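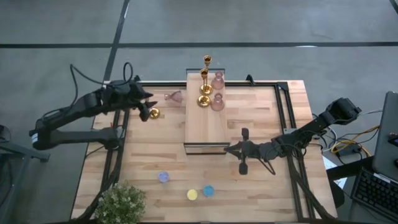

Pollgate Floor and Slab Moisture Study
Progress report for the May reporting period
Submitted 20 Jun 2026

1. Status

Work packages 1 and 2 are complete. Work package 3 (seasonal monitoring) is under way and on schedule. Work package 4 (repair trials) started late and is the main subject of section 5. Spending is within the approved budget, and no transfer between budget lines is requested in this period.

2. Background

The study measures moisture movement through ground-bearing concrete slabs in light industrial units at the Pollgate estate. The units were built in two phases. Phase one slabs were poured directly over compacted fill with no membrane on record. Phase two slabs have a polyethylene membrane, but the drawings disagree on whether it sits above or below the insulation. Tenants in both phases have reported lifting floor coatings and white salt deposits along joints.

The grant agreement asks for three outputs: a moisture map of each unit, a comparison of test methods, and a costed recommendation for repair.

3. Monitoring

Relative humidity probes are now installed in 41 drilled positions. Each hole was drilled to the depth set out in the test protocol, sleeved, capped and left to settle before the first reading. Readings are taken by hand with the Drundar meter and entered on the site sheet the same day. The period produced 217 valid readings. Readings taken while a loading door stood open were marked on the sheet and left out of that total.

Phase one slabs show higher humidity near the north wall than at the center of the units. The pattern is consistent with the ground level outside, which stands above the finished floor along that side. Phase two slabs are more even. Four phase two positions read higher than their neighbors, and all of them lie close to a sawn joint. We do not yet know whether the membrane was cut when the joints were made.

Surface readings with the pin meter did not follow the probe readings closely enough to be used in their place. The pin meter will be kept for quick checks only, and the draft method comparison has been changed to say so.

4. Drainage survey

Sotelo completed the camera survey of the surface water drains in May. The run behind the phase one units has a displaced joint and heavy root growth downstream of it. The survey report recommends lining the run. Lining is outside the scope of the grant, and the report has been passed to the estate office for a decision. If the work goes ahead before winter, the monitoring results for the north wall will need to be split into before and after sets.

5. Repair trials

The trial compares a two-coat epoxy barrier with a cement-based coating on prepared test patches. There are 20 patches, divided evenly between the two products. Preparation was held up when the hired shot blaster arrived with the wrong dust extractor. Brikudov supplied a replacement the following week at no added hire charge. All patches are now blasted and vacuumed, and the first coat is down on the epoxy set. Bond tests will follow once both products have reached the curing time stated on their data sheets.

6. Risks

Tenant access remains the largest risk to the schedule. Two probe positions are under storage racking and can be read only when the bay is cleared. A spare position has been drilled beside each of them.

The Drundar meter is due for calibration. A second meter will be used during its absence, and both will be read side by side at a sample of positions before the first one is sent away.

7. Next period

Continue monthly probe readings in all units.
Complete both coatings and start bond tests.
Open one phase two joint to establish the membrane position, subject to estate approval.
Issue the draft method comparison for comment.

Updated moisture maps and the site sheets are attached as Annexes A and B. The expense statement is Annex C.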